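Buying a gripper cell for computer refurbishing: questions we receive

This page is maintained by the planning desk of Kadeo, at the Hekcombe workshop. It is for colleagues at other repair shops who must prepare a budget for a robot cell and don't know where to begin. We update it when the same question arrives more than twice.

Which tasks should we put in the first budget?

Choose one task and write it down in one sentence. Our sentence was: "The arm takes the processor out of a desktop computer and puts another one in." When we had this sentence, the discussions with suppliers became much shorter. At Plarnthorpe they started with a list of 20 tasks, and the quotations they received could not be compared with each other.

Do we need a new arm, or is a used one enough?

For work inside computers a used arm can be enough, if the seller can show you a repeatability report which is not too old. Please ask for the report before you travel. We paid for one trip to see an arm without papers, and I would not do it again.

What does the gripper cost compared to the arm?

Less than the arm, but more than most people write in their first table. In our plan the fingers have their own line, separate from the gripper body, and there is a second line for spare finger tips. One set of tips costs us 372 euros. We plan several sets per year.

How much space is needed around the computer?

Measure inside the case and not only on the table. Many people draw the cell from above with a rectangle for the computer, and then they discover that the gripper body is wide and the case has walls.

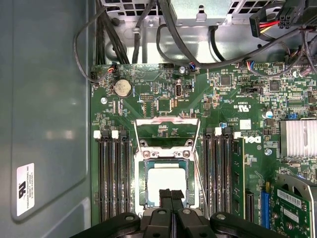
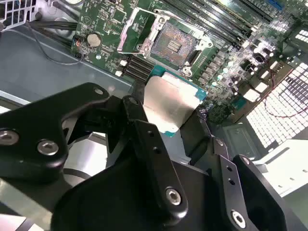 Reach is the item that changed our budget the most. The supplier gives you the reach of the arm to a point in the air, and you need the reach to the bottom of an open case with the wrist turned. Take the processor socket in the Dell workstation: it lies between two banks of memory slots, and the load plate stands up when the socket is open, so the fingers have to come in from a free direction with the whole gripper body behind them. When the processor is held at an angle, as in the second photo, you need also room to turn it flat. I recommend to ask the supplier for a test in your own case, with the side panel, the cables and everything else left in place. Write in the order that this test is a condition for the last payment.

Should we pay extra for a camera on the wrist?

Yes, in my opinion. A camera above the table sees the case well, but it loses the socket when the gripper is over it. Plan also for a lamp. Metal parts inside a computer reflect strongly, and a cheap lamp in the wrong place gave us more trouble than the camera itself.

What about damage to motherboards during the trial period?

Put it in the budget as a normal cost and don't hide it under "other". Contact pins in a socket bend very easily. We reserved 26 scrap boards for the trials and asked the accounting office to write them off at the beginning. Do not use customer machines in this period, also when the delivery is late and everybody is impatient.

Is static protection included in the offer?

Usually it is not. Ask for the material of the finger tips and its surface resistance in writing. The grounding of the table, the mat and the check of the installation come to 1325 euros in our plan, and no supplier had mentioned them to us.

Can we rent before we buy?

We did it through Lūse, who leased us the arm and controller and let us keep our own fingers. The monthly price looks high – but you learn quickly which options you don't need. Check who pays the transport back, and what happens if you modify the mounting plate.

How long before the cell is useful?

Please don't promise a date to your management until the fixture is finished. The fixture that holds the case took us longer than the programming. Each model of computer has a different bottom, and we still don't have a good solution for the small ones.

Who can we ask if our question is not here?

Write to Vija Tamošiūnaitė at the planning desk. Please attach the quotation you are considering and the inner measurements of your case. New questions are added to this page in April, after the yearly budget is closed.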